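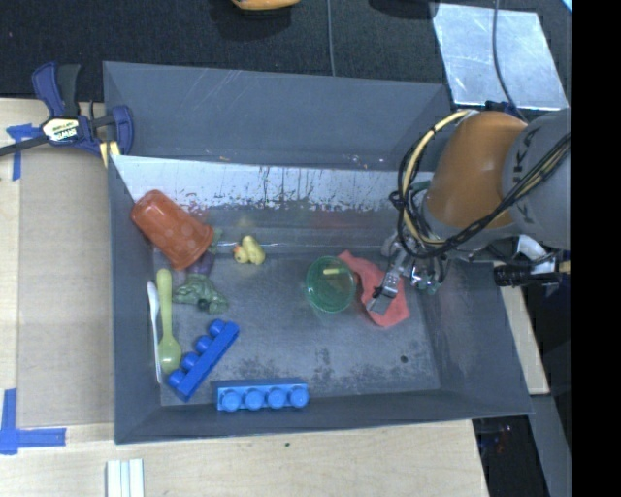

Ask the people at Cikmont what the hardest job in the house is and they won't say ironing or windows. They'll say the toy bin. Cups, one of them on its side, a spoon, a couple of building blocks, a cloth crumpled up among it all – any parent could clear that while talking on the phone, and I got completely hooked watching a machine try.

Cikmont runs its tests out of a former print shop in Waton, and I spent a Saturday there with a notebook and far too much coffee. The question I brought was simple: can these things do chores yet? The answer I took home was a cheerful "some of them, slowly."

Hard things with plain shapes go well. A block has flat sides, it stays the shape it was a second ago, and the arm can work out where to pinch. Cloth is another story. It folds, it slumps, it hides whatever is under it, and no two grabs are alike. Clear plastic is nearly as bad, as cameras tend to look straight through it (mine did too, in half my snapshots).

The team's best program, Makori, has now practiced on 3000 bins. In the latest round it cleared 54 percent of them with no human help, and the average bin took 900 seconds. That's a quarter of an hour! My niece could do it in two minutes if you bribed her. But a year ago the same program gave up on nearly every bin that had fabric in it, so I left more impressed than that number might suggest.

Shop floors are closer. Fuvov, a parts sorter across town, uses the same software to pick mixed fittings out of trays, and there the trays arrive at the same spot every time, under the same lights. A living room offers none of that. The dog moves things.

So would I buy one? Not this year. I'd happily go back and watch, though – the moment when the fingers come down over a rag and you can't tell what they'll come up with is better than most of what's on TV.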